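The gripper that Ankit Negi built on a shared bench in Postutville has gone through 4 revisions, and most of the changes are in the last two inches of it. The linkage was settled early. Two arms pivot on a common base, driven by one trigger through a pair of meshed gears, and the fingers bolt to the ends. A hand-held tool needs no shoulder or elbow. The person carrying it supplies those, and the camera records what the fingers do.

Negi named the project Flundotier, after a folder on his old laptop. The parts list comes to 61 items, fasteners included. He prints the arms flat, with the layer lines running along their length, and reams the pivot holes afterward. The first set was printed upright and split at the holes within a week.

Finger pads took longer. Revision two used a hard rubber that held boxes well and slid on anything glazed. Revision three used a soft foam that gripped well and tore. The current pad is a compromise, cut by hand with a knife and glued to the inner face of the finger. It wears at the edges first, and Negi replaces it when the wear reaches the contact area. He keeps the old ones in a jar with the revision number written on the lid.

Logging is plain. Each grasp gets a line in a text file: object, opening width, trigger travel, result. The September file holds 2,000 attempts, of which 1,685 are marked as held. Most of the failures involve thin, smooth objects approached at a poor angle, and the next revision will carry a thinner fingertip for that reason. The drawings are finished. The gear ratio stays the same.

Approach angle matters more with dishes than with any other object in the set. A plate has to be taken by the rim, one finger inside and one outside, and the finger on the inside has to clear the slope of the face before the jaw closes. Negi keeps the fingers parallel to the rim and closes slowly. Glaze is a second problem, this time for the camera: on a glossy white plate with a ribbed band, the reflections can be brighter than the edge he is trying to find, and a thin dark brown rim gives the software a far better line to follow.

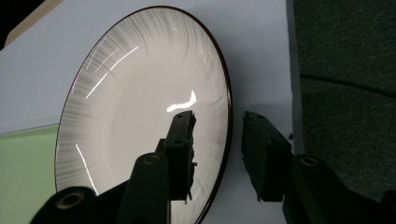
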